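Chapter 26
Small Ovens and the Countertop

Students completing this chapter will be able to choose a place for a small oven, prepare the counter before cooking, and put away bowls and strainers in good order.

The countertop oven is among the most used appliances in the small kitchen. In a survey of 686 households in the Rennie district, it was used more often than the full-size range. Its door opens into the same space in which food is washed, sorted and set out, and the cook must plan for both uses.

Before heating the oven, clear cloths and plastic ware from the area next to it. Strainers and bowls belong on the far side of the work surface. Leave the door room to open fully.

Section 26.1 deals with placement. Section 26.2 covers cleaning of the glass door and controls, and review exercises begin on page 30 of the workbook.
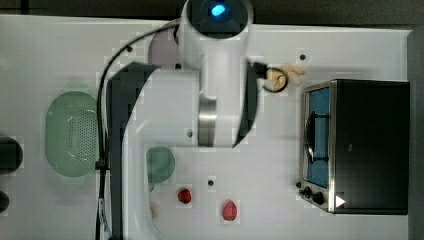
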